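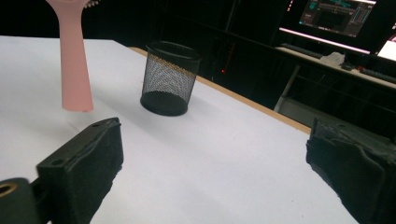 ## Notarの同期が82%で止まる件（対応メモ兼チケット）

起票：2022年4月11日
担当：わたし（ルフティさんのチケットを引き継ぎ）
状態：様子見

### 症状

議事録アプリのNotarで、共有ノートの同期が82%のところでぴたっと止まります。エラーは出ません。ぐるぐる回ったまま、お昼を食べて戻ってきてもまだ82%。アプリを落として立ち上げ直すと最初からやり直して、また82%。もう夢に出そうな数字です……。

最初に言ってきたのはシャイマ・ブジドさんで、「昨日の議事録が自分のところだけ見えない」とのこと。そのあとラム・ギエムさんのノートPCでも同じ症状が出ました。ラシード・アブデル・ハミドさんのところは何ともないそうで、うらやましい限り。

### 環境

- Notar デスクトップ版（両名とも最新に更新済み）
- 共有フォルダの置き場所は社内サーバー「Imhof」
- ノートの数はImhof側で3,000件ちょうど。きりが良すぎて、上限に引っかかってるのかと本気で疑いました（違いました、後述）

### やったこと

**その1：再起動。** 基本ですよね。PCもアプリもImhofも全部。変化なし。

**その2：回線を疑う。** 無線だったのを有線に挿し替えて再同期。82%までたどり着くのが速くなっただけで、止まる場所は同じ。回線はたぶん無罪です。

**その3：上限説の検証。** 古いノートを別フォルダによけて件数を減らしてみました。それでもだめ。しかもよけたノートを戻すとき、並び順がぐちゃぐちゃになって余計な仕事が増えました（ごめんなさい、ラムさんの「2月・仕入れ」フォルダは手で並べ直してあります）。

**その4：キャッシュ削除。** 設定 → 詳細 → 「ローカルキャッシュを消去」。ここで一度だけ最後まで通って、やった！と声が出たんですが、翌朝にはまた止まってました。ぬか喜び。

**その5：ログをちゃんと読む。** 最初からこうすればよかったんですけど、Notarのログって文字が細かくて、つい後回しにしてしまうんです。止まる直前の行が毎回これでした。

```
sync: fetch attachment "Jerkham_見積り_最終 /修正.pdf"
sync: waiting for path...
sync: waiting for path...
```

ファイル名にスラッシュ！　しかもその前に半角スペース！　Jerkham向けの見積りPDFを、スヴェンヤ・ルフティさんがブラウザ版から添付したものでした。ブラウザ版はこの名前でも受け取ってくれるのに、デスクトップ版は保存先のフォルダを探しに行って、そのまま待ち続けるみたいです。ラシードさんが無事だったのは、添付を自動で落とさない設定にしていたから。試しにわたしのPCで同じ設定にしたら、すんなり終わりました。

### 直し方

1. ブラウザ版で該当ノートを開く
2. 添付の名前を「Jerkham_見積り_最終_修正.pdf」に変更
3. デスクトップ版を完全に終了（右上の×だけだと裏で動いてます。トレイのアイコンから終了してください）
4. ローカルキャッシュを消去
5. 起動して、そのまま放っておく

シャイマさんのPCは、これで最後まで通りました。ラムさんのほうはもう一か所で引っかかって、見たらPutexの納品書にも同じ癖の名前が。こちらも変更して完了。つまり犯人は2つでした。

キャッシュを消して一度だけ通った理由は、まだよくわかりません。添付の取得が後回しになったのかな？　気にはなるけど、再現しないので深追いはやめました。

### サポートとのやりとり

Notarの窓口にログを送りました。返事は「ブラウザ版でも保存時に記号をはじくよう検討します」とのこと。時期の約束はなし。ついでに添付の容量も聞いてみたら、うちの契約では合計で最大800MBだそうです。今回とは関係なかったけど、Putexのカタログをどんどん貼っている人は（わたしです）ちょっと気をつけます。

### みなさんへのお願い

- 添付の名前に「/」「:」「?」を入れないでください。日付は「0411」みたいに続けて書いてもらえると助かります
- 同期が止まったら、キャッシュを消す前にログをわたしに送ってください。消すと手がかりも一緒に消えちゃうので！
- 「最終」のあとに「修正」が付くのは……まあ、気持ちはわかります

### 残り

- [x] Jerkhamの添付を改名
- [x] Putexの添付を改名
- [ ] ほかに同じような名前がないか、Imhof側で検索（バルタザール・リュティさんに権限をお願い中）
- [ ] 起票欄の「ルフティさん」はスヴェンヤさんのほうです。リュティさんと紛らわしいので、次からは下の名前で書きます

検索が済んで何も出なければ閉じます。また82%で止まった人は、新しいチケットを立てずにこのまま下に書き足してください。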